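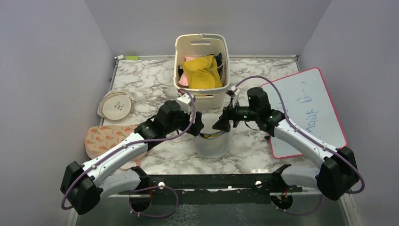

plomus_93

Long post, sorry in advance! We moved into our place in Minerham in January and I finally have a proper spot for washing, so I've been rethinking how I do it all. My mother did one enormous wash every Tuesday and the house smelled like soap until bedtime. I've gone the other way, a small load most evenings once the dishes are done, and I love it. The mustard yellow things still worry me, though. Do you wash yours alone, or in with the browns and oranges?

Tsikata
Joined: January
Posts: 600

Welcome to the new house! I put yellow in with anything warm colored and have never had trouble, but I wash cold and turn everything inside out. I do have to disagree about the small loads, friend. My machine takes the same long while whether it's half full or stuffed, and I'd sooner lose one morning than have it humming through supper every night of the week.

trostavus

Have to side with plomus here. With kids, a weekly wash at our house means 11 loads and a couch you can't sit on until Thursday. A little every day and it's folded before I've had time to dread it. Yellow goes in alone the first two times, then with everybody else.

Tsikata

Well, you have kids and I have a cat, so fair enough :) But alone? For two washes? That's a lot of water for one shirt.

trostavus

I do it in the sink! Bit of soap, a swish, and if the water stays clear it can join the others. I lost a whole set of white pillowcases once and I'm still sore over it.

plomus_93

Oh, the sink is a lovely idea, and I feel silly for not thinking of it. I'll try it tonight after supper. Tsikata, I hear you on the humming, ours walks across the floor a little when it spins, so if anybody has a fix for that I'm all ears. We tried folded cardboard under one foot and it lasted three days.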